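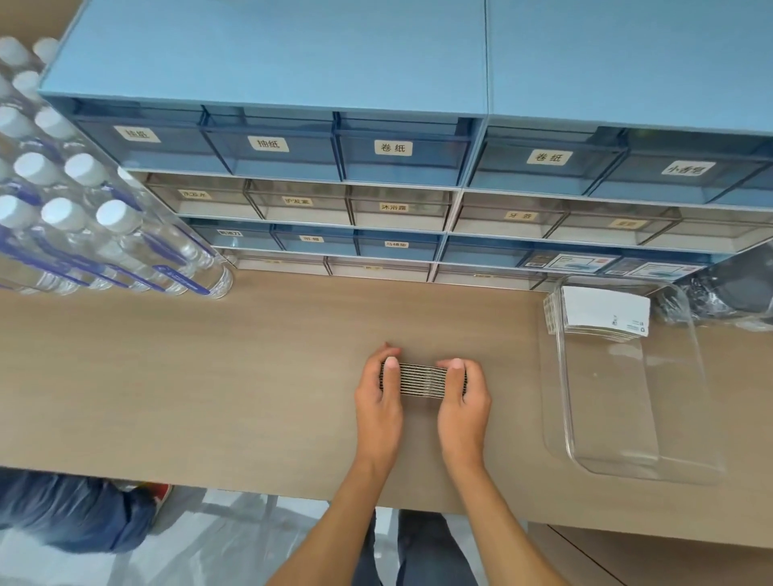 Swap Shelf at Jisero Library: Your Questions

What is the Swap Shelf?
It's our little lending corner for recipe cards, seed packets, sewing patterns and postcards, tucked in beside the large-print novels. Shahab Talebi started it with a shoebox of his grandmother's soup recipes, and we now have nearly 800 items, so please come and have a good long rummage!

Do I need a library card?
You don't, though we'd love to make you one while you're in. Just write your first name in the green notebook so we have an idea who's enjoying the shelf.

How many things can I take?
Up to 11 per visit. Seed packets are yours to keep, of course, and so are postcards. Patterns and recipes we'd like back within 35 days, but if you're halfway through a winter coat and need longer, give us a call and we'll happily extend it (coats take as long as they take).

What can I bring in?
Almost anything flat and clean. Patterns should have all their pieces, or a note saying what's missing. We can't take magazines or whole cookbooks, and seeds need to have the year written on them. Handwritten recipes are especially welcome, spills and all, as long as we can still read the amounts.

Can I copy a recipe before I return it?
Yes, the copier by the front desk is free for this. Ask Vilmos Hegedűs if it jams.

When is the best time to come?
Mornings are quiet. After 3 p.m. the homework club fills the big tables, and it gets lively, so bring a little patience or join in with the spelling.

Do you run a seed day?
Every March, in the Gashaw Room. Last year 220 packets went home with people, and the tomatoes were gone before lunch, so come early if you have your heart set on those.

I've lost a pattern. What do I owe?
Nothing at all. Tell us which one it was and we'll take it off the list.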